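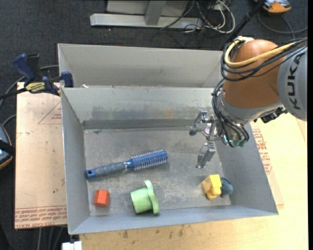 Photo: Manju Rawat

The Cleanup That Never Ends
PC tune-up programs promise to make an old computer feel new. Our writer put a few of them on a slow laptop and came away with the same laptop.

By Ottilie Moser

The first scan took less time than it takes to butter toast. Hekasstead, a cleanup program whose free version I had downloaded the night before, drew a red dial on my screen, swung the needle into the danger zone and told me my computer was in poor health. There was a button marked Fix All. I clicked it and was asked for a credit card.

I have been getting versions of this message for as long as I've owned a Windows machine, and I had always closed the window. This time I paid. My laptop is old, it takes forever to wake up, and the fan comes on when I open a spreadsheet. If there was a program that could do something about that, I was willing to be wrong about the whole category.

So I bought Hekasstead, then Canavano, then Shakya Tune, and gave each of them a turn on the same machine, restoring the drive from the same backup in between so none of them could take credit for another's work. I timed startup with my phone. I'm a writer with a stopwatch app, and you should treat my results accordingly.

Canavano was the prettiest. It gives your computer a score out of 100, and mine was 20, a number that made me feel I had been neglecting a pet. After cleaning, the score went to 100. Startup took exactly as long as it had before. I restarted, timed it again, and then, out of curiosity, opened my browser and read the news for a while. When I went back to Canavano, the score had dropped and the button was orange.

What had gone wrong with my computer while I read the news? The details page, when I finally found it, said "privacy traces." Those were cookies and cached pictures from the sites I had just visited. A browser saves such things so pages load faster next time, and it will clear them for you, free, from its own settings menu. Canavano had cleaned them out and then marked me down for making more.

This is the part of the business that bothers me most. The problem being measured is the ordinary use of a computer. Anyone who opens a browser will need cleaning again by lunch, and the subscription renews every year.

Hekasstead's specialty is the registry, the big database where Windows and its programs keep their settings. It found plenty of entries it called errors. Most pointed to programs I had removed long ago. Leftover entries like that are tiny, and Windows mostly passes them by. I let Hekasstead delete the lot. Nothing got faster, and my label printer stopped working until I reinstalled its software. I can't prove the one caused the other. The program does make a backup of the registry before it starts, which I suppose is thoughtful, and which also tells you something about what its makers expect.

Shakya Tune was the plainest of them and the only one that changed anything I could measure. It has a screen that lists the programs that launch when the computer starts, with a switch beside each one. I turned off a music player, a chat program I had forgotten about and an updater for a scanner I no longer own. Startup got around 3 seconds quicker.

I was pleased for as long as it took me to find the same list in Windows. It's in Task Manager, under Startup apps, and the switches do the same thing. I had paid for a nicer font.

To be fair to Shakya, plenty of people will never open Task Manager, and a friendly screen has some value. The program also found two copies of a large video file and asked me before touching either. If it were sold as a simple set of shortcuts, at a one-time price, I might even recommend it to a relative. It is sold by the year, with a countdown clock on the checkout page — a clock that starts over when you reload.

I took the laptop to a repair counter in Mullwood to ask what a person would do with it. The man there had it open before I finished explaining. He said the drive was nearly full, that the memory was on the low side, and that there was dust in the fan. He did not run a scan. He suggested more memory, and moving my photos to an external drive, and he quoted a price that came to a little less than I had spent on the subscriptions.

I asked if he ever installed cleanup programs for customers. He said he spent more time taking them off.

They are hard to take off, too. Canavano asked me to reconsider, offered me a discount, asked me again, and then left a small helper program running that wanted to know why I had gone. Hekasstead uninstalled without complaint but kept billing until I wrote to support. The reply called me a valued member and included a link to the new version, with a deeper scan.

The laptop has more memory now and a clean fan. It still isn't new, and the spreadsheet still takes its time. For the sake of completeness I ran the free version of Hekasstead again after the repair. The needle went straight to red.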